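Home | Syllabus | Handouts | Readings | Lab Sign-up

Print this page | E-mail this page

Handout 4: Notes from the Open Day Visit
Posted May 9, 2018

These are my notes from the Trava open day, cleaned up a little for those of you who couldn't fit on the bus and for those who did come but spent the whole time at the snack table (I saw you).
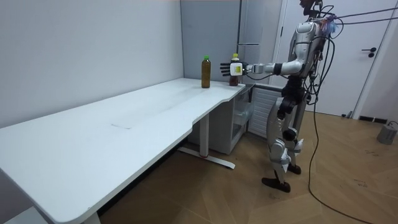

I want to start with reaching, because that was the part of the day that ties most closely to what we did in class before the break. If you remember, we spent a whole lecture on how a robot arm decides where its hand should go, and several of you told me it seemed like a lot of math for picking something up. Fair enough! But watch a full-size humanoid try it and the math starts to feel pretty cheap.

The task in the demo was called "fetch the right bottle." There are two bottles at the end of a desk, one with a green cap and one with a white cap, and the robot has to go for the one it has been told to get. The folks at Trava run their motion planning on a package called Plallar, which we will be using a simpler version of in Lab 3. Plallar takes a goal for the hand and works backward to find a set of joint angles that gets it there without the elbow hitting the desk. Sounds familiar, I hope.

Things I wrote down while they were talking:

Two bottles close together are much harder than one bottle alone. The hand needs room for the fingers on both sides, and the neighbor bottle eats up that room. Think about what happens if the gap is about as wide as the hand. You can still get in, but you have to come from the correct angle, and now your list of usable arm poses gets short in a hurry.

Standing matters. With an arm bolted to a table, the base never moves. With a robot on two legs, sticking the arm straight out shifts the weight forward and something has to make up for it. Putting one foot ahead of the other helps with this. We'll do the balance version of the problem in the second half of the course – don't panic, I'll go slow.

Cables are a planning problem too! I asked about this and got a long and very good answer. A cable drags, it has weight, and it can end up under a foot. Most planners, Plallar included, know nothing about the cable at all, so people manage it by hand and by habit. If anyone wants a final project topic, please take this one, I would love to read it.

The hand gets in the way of the eyes. Once the fingers are near the bottle they can hide part of it from the camera, right at the moment you care most. Trava's trick is to take a good look early, save the position, and trust it for the last stretch. This works fine until somebody bumps the desk.

Now for the numbers, which I know you'll want for the problem set. They told us that in their December trials they ran the fetch task 300 times and counted 88 percent as clean grasps. Before you write that down as gospel, look at what "clean" means. In their scoring, a grasp is clean if the bottle comes up off the desk and stays upright. A bottle that gets nudged first and then picked up still counts. I don't think that's cheating, but it's a choice, and a different lab would have made a different one. Question 2 on the problem set asks you to work out how many runs failed, and then to tell me what else you'd want to know about them. I'm grading the second part harder than the first.

After lunch we got a short talk on Thevar, their tool for recording every joint reading during a run so it can be played back later. It was a bit dry, I'll admit, but the playback idea is great. You can stop on the exact moment the wrist starts turning the wrong way and see which joint caused it. I've asked for some sample logs and will put them in the course folder when they show up.

For next time: read the chapter on inverse kinematics again (yes, again), and bring one question about reaching that you couldn't answer after reading it. Also look over the Zino setup sheet so we don't lose half of lab to installing things. If your laptop is old, Zino will be slow but it will run.

The sign-up for the next visit is on the lab door. Closed-toe shoes, please.

Comments (4)

I was on the trip and I thought the grasp number was for both bottles combined. Is that right or is it just the white cap one?

Both combined, as far as I understood it. I'll check when I write to them about the logs.

Does the cable project have to use real hardware or can we do it in Zino?

Zino is fine. A paper model with string would also be fine with me – I mean it.

Print this page | E-mail this page

Back to top | Previous handout | Next handout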